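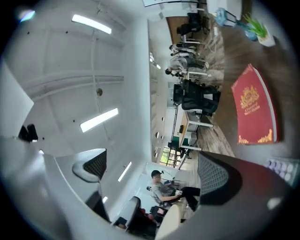 A reader in the Redel building wrote in after the last issue to ask whether the new desk arrangement means personal things have to go home at night. They do not. The reader also said that the notice by the elevators was hard to follow, and that three colleagues had read it three different ways, so the arrangement is set out again in this issue.

Desks and shelves on the open floor

Since February the open floor at Plenddale has been run as one room, without assigned rows. The long desks stay where they are. The smaller desks can be turned or moved together for a day's work, as long as they go back before the floor closes at 7 p.m. Chairs stay on the floor and are not taken into the meeting rooms, which have their own.

Personal items can stay on a desk overnight if they fit on the back third of the top. Books, a potted plant, a mug and a pen holder are all fine. Papers with customer names on them are not, and those go in the locked drawers along the corridor. Please do not leave medicine, vitamins or food out overnight. The cleaning crew wipes down every surface they can reach, and they have asked for the front of each desk to be clear.

The built-in shelving along the long wall is shared. It is meant for reference books, binders in current use and anything a whole team needs. At the moment a good part of it is taken up by catalogs from years ago, and these will be recycled at the end of the month. If you want to keep one, take it off the shelf and put your name on it. Anything without a name will go.

Books

Several people have asked about starting a lending shelf, and one has now been set aside at the end nearest the windows. Bring in a book you are finished with and write your extension inside the cover if you would like it back. Books without an extension are treated as gifts. Hardcovers and gift editions are welcome, but please do not leave anything you would be sorry to see with a coffee ring on it. There is no sign-out sheet for now.

Plants

Small plants in pots may stay on desks and on low stands. Each pot needs a saucer or a closed bottom, as the wood floor marks easily and we have already had one board replaced. If you are away for more than a week, move your plant to the table by the kitchen door, where it will be watered with the others. Large floor plants have to be cleared with the facilities desk first. They tend to end up in the walkways.

Lights

The ceiling lights on the open floor are on two switches, and the panels nearest the desks can be turned off separately. Several readers find the light too strong in the afternoon. Ask the people sitting near you before you change it. A panel that flickers or hums should be reported on extension 559, with a note of which part of the floor it is over. Please do not stand on an office chair to look at it.

Standing meetings

Short talks at the tables are part of how the floor is used and are not a problem. For anything longer than ten minutes, or with more than four people, use one of the meeting rooms. Vavholm has 16 seats and is often free in the mornings. Shokri is smaller and does not need to be booked.

Lost property

The facilities desk is holding two umbrellas, a gray scarf, a charger and a set of keys on a blue ring. Call extension 956 or stop by before noon. Items not claimed by the next issue will be given to the thrift store, except for the keys, which will be kept at the front desk.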